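Chapter 3
What a School Robot Club Can and Cannot Show

Most accounts of student robotics are written by people who want you to start a club. They give you the final day, the applause and the grinning team. This chapter takes a slower look, and it begins with a number.

In the Retance schools project, the team from Morris ran its pick-and-place task 172 times over one term. The task was to lift a small item from a desk and set it down on a shelf. The report sent to parents gave the result as "40 clean runs". Readers took this for success. Few asked what had gone on in the other 132, and the report did not say.

Before you accept a figure like that, ask what counted as clean. The Morris log changes its rule in January. Up to then, a run in which a student nudged the item back into reach was marked as a failure. Afterwards the same nudge was called "setting up" and left out of the marking. Both rules can be defended. Adding the results together cannot.

The second claim to be wary of concerns teaching. Titik, the kit used by the club, is sold with the promise that students "learn by showing": they guide a gripper by hand and the machine copies the movement. Some do learn a good deal this way. Others learn to hold the gripper steady and wait for somebody else to deal with the software. The club's own notes suggest that 3 students wrote nearly all the code. A club can be busy every afternoon and still teach very little to most of the people in it.

Room matters more than the brochures admit. A desk, a lamp and a brick wall with papers pinned to it give a machine plenty to look at, and a method that works in one such room may fail in the next.

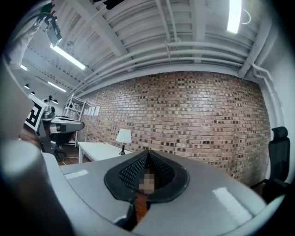 3.1 Reading a Club Log

Take the Flirorer log at the back of this book. Mark every entry where the rule for success is missing, and leave the totals until you have finished.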